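第一章 机器现在能做家务了吗

写这一章之前，我把同一个问题问了一圈人：你愿意把家里哪一件活儿先交出去？答案五花八门，有人说刷锅，有人说叠被套，有人说倒猫砂。我自己的答案是蒸馒头之后的那一步，掀了盖子，热气糊一脸，还得伸手进去一个一个往外捡。所以全书的第一个例子就从馒头讲起吧，后面几章也会反复回到它。 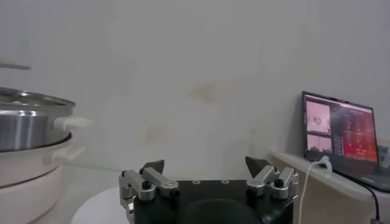
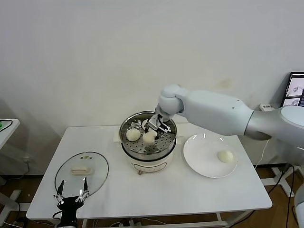
格拉萨·马塞多读完初稿，在页边写了一大段：你拿馒头开头，读者会觉得你挑了个软柿子。馒头又不会碎，又不会流，掉了捡起来就是。真要说家务，你让它去收一桌吃剩的饭菜试试，有汤的碗、有骨头的盘子、粘在桌布上的米粒，那才叫活儿。

我把这段话贴在显示器旁边贴了很久，因为她说对了一半。收拾剩饭确实难得多，我们要到第七章才敢碰。可是馒头真的是软柿子吗？我想请你先别急着往下翻，自己去厨房蒸一锅，然后只许用两根手指去取（戴上手套，别烫着！）。你会很快发现几件平时根本不过脑子的事。

头一件是力气。馒头是软的，捏轻了往下滑，捏重了留两个坑。人手捏上去的那一刻就知道该停了，指腹上那层肉一边变形一边给你报信。两指夹爪呢，很多型号只知道自己张开了多少、电机出了多大的劲，至于手里的东西是刚出锅的还是放凉的，是暄的还是死面的，它得靠别的办法去猜。猜错了也不会出什么大事，只是你的早饭长得难看一点。

第二件是粘。馒头底下垫了布或者纸，有时候它跟着馒头一起上来，有时候不跟。人会很自然地抖一下手腕，或者拿另一只手按住。“抖一下”三个字写起来很轻松，要变成机器的动作就啰嗦了：什么时候抖，抖多大，抖完怎么知道掉没掉？我见过一个程序，抖得太认真，把馒头甩出去了。那天实验室里的人都挺高兴的，只有写程序的拉瓦尔·奥拉尼扬脸色不好。

第三件是蒸汽。热气一上来，镜头前面白茫茫一片，白的馒头、白的盘子、白的雾，边界全糊在一块儿。所以很多研究干脆先用凉馒头，或者用样子差不多的替代品来练。这么做没什么不光彩的，学游泳也是先在浅水区扑腾。只是你读别人的结果时要留个心眼，看看锅到底开没开火。

好，回到本章的题目：机器现在能做家务了吗？

我的回答会让你有点恼火：看你说的“能”是哪个能。为了后面讨论方便，我把它拆成几层，你可以当成一把粗糙的尺子，量什么都先拿它比一比。

最底下一层，叫“做成过”。在某个地方，某一天，某台机器把这件事从头到尾做完了，有录像为证。这一层门槛最低，也最容易上新闻。你在网上刷到的那些让人惊呼的片段，大多停在这里。它当然有价值，至少说明这条路没有被堵死。但是一段录像背后试了多少回，片子里一般不讲。

往上一层，叫“常做成”。同一间屋子，同一口锅，同一个盘子，反复做，成功的次数多到可以拿出来算一算。我们自己在里恩维尔做过一轮取馒头的练习，一共试了38次，有15次中途需要人伸手帮忙。帮忙的原因很杂，有夹偏了的，有馒头滚到锅边卡住的，还有一次是我站得太近，机器的安全程序把我当成了障碍物，它停得很有礼貌，就是不肯再动。

这个成绩好不好？放在几年前的学生课题里，我会很得意。放在你家厨房，你大概第二天就把它退了。想想看，你请一位阿姨来帮忙，她隔不了几次就要喊你过来一趟，那还不如你自己动手呢。

再往上一层，叫“换个地方也行”。这一层才真正让人头疼。换一口锅，把手的位置变了；换一张桌子，高度差了一截；窗帘拉开，光线变了；有人把盘子放在左边而没放在右边。对人来说，这些连变化都算不上。你到朋友家做客，第一次进人家厨房，找到灯的开关以后就能干活了。机器到了陌生厨房，常常要从“哪个是锅”开始想起。

最上面一层，我管它叫“不用管它”。你出门上班，回来活儿干完了，厨房没有着火，猫也还在。注意这一层里包括的可不光是把事情做对，还包括做错了以后知道自己做错了，并且知道该停下来、该重来还是该给你发条消息。我个人认为，眼下跟双手打交道的家务里，够得着这一层的少得可怜。扫地机器人算摸到了一点边（前提是地上没有充电线和袜子），洗碗机也算，不过洗碗机很聪明地回避了难题：把碗摆进去和拿出来，仍然是你的事。

说到洗碗机，我忍不住要多讲两句。很多家电之所以成功，是因为它把活儿重新切了一刀，机器只领走适合它的那块。洗衣机不会去卧室捡脏衣服，电饭锅不会淘米，蒸锅到点了会自己断电，却不会把馒头端给你。剩下的那些边边角角，搬、捡、摆、叠、盖、揭，一百年来都留在人手里，我们把它们叫作“顺手的事”。机械臂要对付的恰恰就是这些顺手的事。你现在明白它为什么看起来那么笨了吧？它是来啃别人剩下的骨头的。

再看车间。有同学会说，工厂里的机械臂不是早就又快又准了吗？没错，而且准得吓人。可工厂的办法是让世界来迁就机器：零件从同一个方向来，姿势一样，灯光一样，地上画着线，人不许进。斯托西亚有一家做包装的小厂请我去看过，码垛的那条线漂亮极了，我站在围栏外面看得不想走。走到尽头，却有两位工人坐在小凳子上，把皱了的软袋一只一只抹平，再送进机器。厂里的若阿娜·布拉干萨跟我算过账，要让机器来抹这一下，花的钱比前面整条线还让她心疼。

这两把小凳子我一直记着。以后你去参观任何一条自动化的线，都可以找一找小凳子在哪儿，那里往往藏着真正的难题，通常跟软的、皱的、缠在一起的、每一只都长得不太一样的东西有关。换句话说，跟厨房里的东西很像。

那速度呢？也得说。人从蒸笼里捡一个馒头到盘子里，大约2秒，还能一边捡一边跟人吵架。机器慢一些，我觉得倒没什么要紧，夜里慢慢干，谁也不催它。达格玛尔·德沃夏克不同意我这个看法，她的理由是家里的活儿彼此挤着，馒头不取出来，锅就腾不出来，锅腾不出来，下一笼就上不去。我们俩为此在走廊里争过好几回，到今天也没争出结果，第五章里两边的说法我都写上了，你来评。

还有一个词要提前交代：示教。如今教机器干这类活儿，常见的一种办法是人先带着它做，做很多遍，它把看到的和自己关节的动作一起记下来，再去学其中的规律。听着像带徒弟，区别在于这位徒弟不会问问题。师傅某天心情不好，动作毛躁，它也照单全收。我带过一阵子，到下午手就飘了，第二天看记录，上午和下午简直像两个人教的。所以第三章会专门讲怎么当一个好师傅，那一章我写得最惭愧。

有人问过我，既然这么难，干吗不等一等，等机器聪明了再学这门课？可聪明从哪儿来呢，总得有人去跟馒头较劲吧！再说，不动手的人很容易走两个极端，要么觉得明年家务就没了，要么觉得这辈子都没戏。较过劲的人说话会具体得多，他会告诉你盖子能揭，湿布不行，深一点的碗看运气。我希望你读完这本书以后也这样说话。

下面是读第二节之前要做的准备，别嫌幼稚，往届同学里抱怨最多的和收获最大的常常是同一批人。

练习一。挑一件你每天都做、从来不想的小事，比如拧牙膏盖、装枕套、把鸡蛋放进冰箱门上的蛋格。把它写成步骤，写到一个从没见过这东西的人也能照做为止。写不到20步的，请回头再看看自己跳过了什么。

练习二。把练习一里的步骤逐条过一遍，标出哪些你是靠看的，哪些是靠手感的，哪些是靠听的。拧盖子的同学注意那声轻响。

练习三。闭上一只眼，只用拇指和食指，把那件小事再做一遍。做砸了的地方请老老实实记下来，包括砸成什么样，上课要用。

练习四。找一段机器做家务的视频，用本章的尺子量一量，它在哪一层？你凭什么这么判断？如果片子里的信息不够，写出你想追问拍摄者的问题，越小气越好：锅是热的吗，剪过没有，旁边站没站人。

做完以后，跟邻座换着看。第二节我们从夹爪讲起，先讲它为什么常常只有两根手指。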